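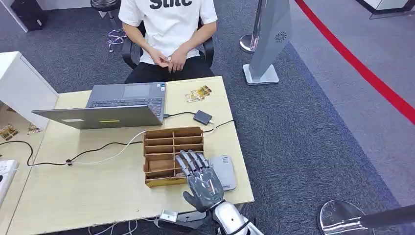 Ticket 830 – Okwood desk setup
Opened: 01/03/2018
Status: Closed
Subject: Cards snagging in the cardboard organizer

Problem: The cards go into the front row fine, but the second row grabs them halfway down. I love this organizer and really want to keep using it! It's plain corrugated cardboard, it weighs next to nothing, and it fits on the desk with the laptop still open.

First try: Took everything out and pressed the dividers down by hand. Better for a few cards, then the snagging came back.

Second try: Found it, I think. One of the long dividers wasn't pushed all the way into its notch, so the whole row leaned. I pulled the grid out, laid it flat overnight under a heavy book and slotted it back together from the middle outward. What a difference!

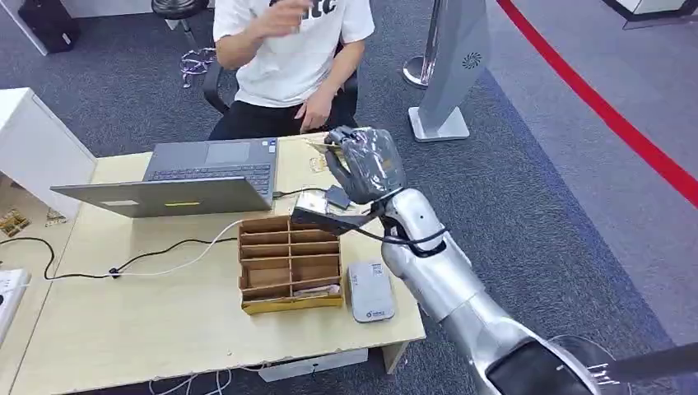 Thin cards are still the best test, as they catch on the smallest fold. I ran a stack of 100 through the second row and got two snags, both in the end slot. A strip of paper tape over the rough cut there fixed it.

Also moved: the white cable. It kept creeping up against the box and nudging it sideways, so it has a clip now.
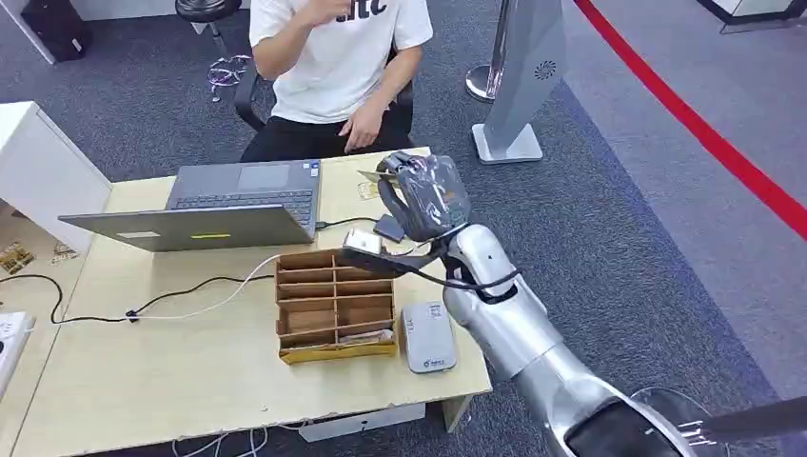
Tested again after lunch with the Vereo cards, which are a bit wider. All good – they drop straight in and lift out with two fingers. I'm so pleased with this thing.

Still to do: same fix on the spare organizer from Inga, by June.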